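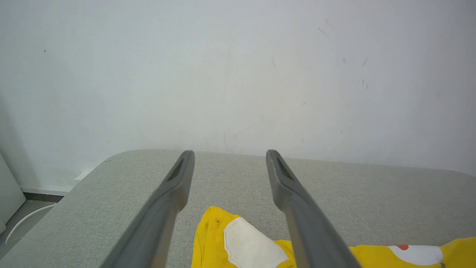

## Session 4: Soft surfaces, and the things people leave on them

Tuesday, February 12, 2019

Hello again. These are my notes from the session, tidied up a bit, with the parts I rushed filled in. Bláthnaid Dolan has the spare copies if you lose yours (and she has the swatch cards too, so please give them back to her before you go home).

### Where we'd got to

Last time was hard floors. This week we moved on to upholstery, and I said I'd keep coming back to one pairing all afternoon: a pale grey woven cover with something bright yellow dropped on top of it. I love this pairing for teaching! Grey with a fine speckle is very forgiving. Crumbs, a bit of fluff, the odd hair – you can live with it for days and not see a thing. Put a yellow cloth with a white print on it and suddenly the whole room looks untidy, though it's one item and would take a moment to pick up.

So, first exercise for anyone who missed it. Stand in the doorway of a room at home and write down what your eye goes to. Then pick up that one thing and look again. Most of the group said the room felt half done already.

### Looking after a woven cover

- Vacuum with the soft brush, along the weave first and then across. Go gently over rounded corners, where the cover is pulled tight and wears soonest.
- Check for a label before any water goes near it. If you can't find one, test a patch underneath.
- Blot, don't rub. Rubbing raises the fibres and you get a fuzzy ring.
- Keep damp coloured cloth off pale fabric. Several of you asked whether yellow matters as much as red or navy. It does, if it's new and hasn't been washed yet.

We passed round three cover samples. The Nadwood is the tight one, the Wistau has more give, and the Coşkun is the one that everybody wanted to stroke. The sample number on the back of the Wistau card should read 1551 – a few of the cards have it smudged.

### Crumpled cloth: fold, wash or move?

My rule, and you can argue with me (two of you did): pick the thing up by a corner, shake it out and decide before you put it down again. A soft heap could be a towel or a top or anything really, and you won't know how clean it is until it's opened out.

Printed pieces want a little extra care. Turn them inside out to wash, fold with the print facing inwards, and never iron straight over it. Do up zips and poppers first as well, or they'll catch on the weave of whatever you lay them on. I've got a pulled thread on my own footstool that proves it.

Folding on a padded top is harder than on a table, by the way. The cloth sinks a bit and the edges wander. Smooth from the middle outwards and go slowly.

### For next week

1. Choose one soft seat or footstool at home and keep a note for 7 days of everything that lands on it.
2. Mark which items had somewhere else to live and which didn't.
3. Read the Indik leaflet, the storage half only.

Bring the list with you, however scruffy. In March we do curtains.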